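Stanetti opens simulation floor to visitors in February

Humanoid demonstration pairs rendered interiors with live balance trials

Stanetti will hold an open day at its Guder test building in February, showing how its humanoid control software is prepared in simulation before it is loaded onto hardware. Doors open at 10 a.m. and the last session starts at 3:30 p.m.

The program has two parts. In the first, visitors follow a simulated humanoid through standing, turning and short walks in furnished interiors. In the second, the same controller is run on a physical unit in a fenced area of 68 square meters. Each session lasts 27 minutes, with time for questions between runs.

The interiors are built in Cutasora, the company's scene generator. Cutasora changes surface patterns, lighting and room layout while leaving the robot model as it is. A controller must complete 200 consecutive trials without a fall before it is cleared for the physical unit. Trials that end in a fall are logged and replayed at reduced speed.

"Patterned floors and strong reflections are hard on vision-based foot placement," said Elínborg Lauritsen, head of simulation at Stanetti. "We would like visitors to see the failures as well as the clean runs – they are the part of the work that takes up our week."

Juhl, which supplies the joint drives for the physical unit, will have engineers present at the afternoon sessions. They will show an opened knee drive on the bench and take questions on torque limits and heat.

One of the Cutasora interiors on the program has a glossy wood-patterned floor, sunlight on the boards and star shapes across the red and orange wall surfaces. The humanoid is standing, one knee slightly bent.

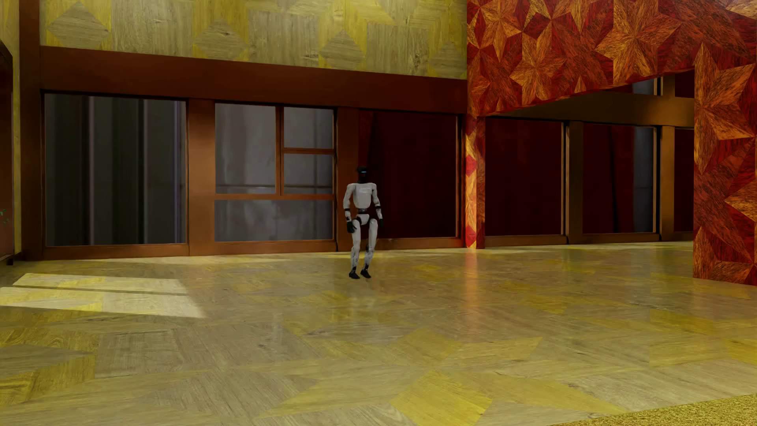
Attendance and registration

Entry is free. Registration is required for the physical demonstration, and places are limited by the size of the viewing area. Visitors under 16 must be accompanied by an adult. The simulation room is on level 5 and can be reached by elevator. Flash photography is not permitted near the fenced area during a run.

Press requests should be sent to the Stanetti communications office.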